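Gripper Trials FAQ

Questions we keep getting about the small-parts comparison, with answers from the people running it. If yours is missing, write to the Harnham bench list and we'll add it the next time we update.

What are you comparing?

Two grippers on the same arm, doing the same sorting job. One is the Cemwood two-finger, which we've had on the bench for a good while. The other is the Kukolance, which is newer to us and has a softer closing action. Both go through the same set of pickups in simulation first, and then the ones that look interesting get tried on the real arm.

Why small sticks and stubby pieces?

They're a wonderful test! A big cube forgives almost anything. A thin stick lying flat forgives very little: come down a hair too high and the fingers close on air, a hair too low and you're pushing into the mat. Short pieces bring their own trouble because there's hardly any length to get hold of, and if the wrist angle is off they twist out sideways. We learned more in one afternoon of sticks than in all the cube runs before it.

Do the colors matter?

For the grip, no. For the camera, very much. We use different colors so the controller can be told which piece to go for, and we deliberately keep a few that are close to each other. Pink and magenta get mixed up under some lighting settings, and so do the darker reds and browns once a shadow lands on them.

Is the simulated room meant to match your lab?

Only loosely. The simulated one has a plank floor, a door and a couple of sculptures on stands, and our lab has none of that. What we care about is the mat, the arm and the light. The rest of the room gives the camera something other than a blank background to look at, and that turned out to be more useful than we expected when we started moving the viewpoint.

How are the pieces placed?

By a seeded random scatter, with a minimum gap we can dial up or down. Each layout has a number, so both grippers see exactly the same arrangement. We have 193 layouts in the current set. Layout 53 is the one everybody asks to see, because it has a tilted stick sitting close to a flat one and it catches out nearly every first attempt at an approach path.

What about shadows?

Ah, a favorite topic. The arm throws a big shadow over its own work area, and it moves as the arm moves, so a piece that was easy to find from the home position can go dim just as the gripper gets near it. We left shadows off for the first batch and the results looked fantastic. Then we switched them on and several "solved" layouts fell apart. They've stayed on ever since.
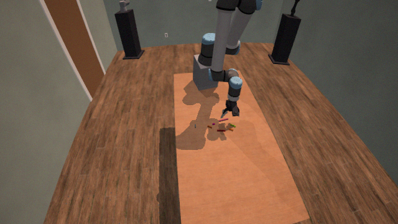
Answers compiled by Anqi Fang and Narayanan Murthy
Bench notes checked by Ailsa Strachan

The pieces are spread along an orange mat, with the dark blue-grey one off by itself on the left and the green one farthest over on the right. An arrangement like this gives the controller a nice mix of choices, and we usually ask for the pink-red stick first and work outward from there.

Why an orange mat, of all colors?

Jade Ouellet picked it and we're very glad she did. Grey hid the shadows too well, and white washed out the pale pieces when the light was turned up. Orange is hard on the orange and brown pieces, granted, but we wanted at least one or two that the camera would have to work for. You can swap the mat color in the settings file if you'd like to try another. Please tell us if you do!

Which gripper is ahead?

It depends on the piece, so here's where things stand right now:

Long sticks, flat: Cemwood, comfortably. It closes squarely and the stick stays level on the way up.
Long sticks, tilted: too close to call.
Short pieces: Kukolance. The softer close seems to let the piece settle before the grip firms up.
Crowded layouts: Cemwood, mostly on account of its slimmer fingers.

We'll keep this list current. The tilted sticks have already changed hands twice, so don't build a shopping list on it.

What counts as a successful pick?

The piece has to leave the mat, stay in the grip for 3 seconds at the raised position, and not drag or knock a neighbor out of place on the way. That last condition is the strict one. Plenty of runs end with the right piece in the fingers and two others shoved aside, and those go down as fails.

Do you count a retry?

We log it, but in a separate column. First-attempt success is the headline number for each gripper. Retries are interesting in their own right, though, and Keith Sutcliffe has been pulling them apart to see whether the second try fails in the same way as the first. Often it does, particularly with the short pieces.

What controller are you using?

The Li controller, with the stock motion planner and our own approach step bolted on. The approach step stops the gripper a short way above the target, takes another look, corrects the wrist angle and then comes down. It costs a bit of time on each pick and we think it's worth every bit of it. With the second look turned off, both grippers get noticeably worse and the gap between them almost disappears, so if you skip it you may not learn much about the grippers at all.

Where is the camera?

For most runs, up and off to one side, looking down the length of the mat. We also run a wrist view. The overhead-ish view is better for choosing a piece and the wrist view is better for the last bit of the descent. Using both is the obvious answer, and it's what we're working on now. The sticking point is timing: when the two views disagree about where a stick is, something has to decide which one to trust.

How well does simulation predict the real arm?

Pretty well for "can it reach this and line up on it." Less well for anything to do with friction. Our simulated sticks are a touch too grippy, and the real ones slip more, especially near the ends. Narayanan has been lowering the friction value a little at a time, and the two sets of results are creeping closer together. It's very satisfying to watch.

Can I send in a gripper for you to try?

Yes please! We need a model file with sensible collision shapes, the opening width, and the closing force range. Fingertips should be modeled separately from the fingers if at all possible, as the tips are what touch the mat and we adjust their stiffness on their own. A real unit is welcome too, but the model comes first.

Can I run the layouts myself?

You can. The full set is in the shared folder along with the seed list and a short setup note. Start with the low-numbered layouts, where the gaps are generous, and make sure your home position matches ours or the shadows will fall differently. If your numbers look far better than ours, check the shadow setting before anything else.

My gripper keeps pressing into the mat. What am I doing wrong?

Probably nothing dramatic. Check that the tool length in the controller was updated when you changed grippers. The Cemwood and the Kukolance are different lengths and the old value sticks around until you save and reload. We've all done this one, Anqi most recently.

When is the next update?

We aim to post the next round in December, with the two-camera runs included if the timing problem is sorted by then. Small corrections go up on Wednesday as they come in.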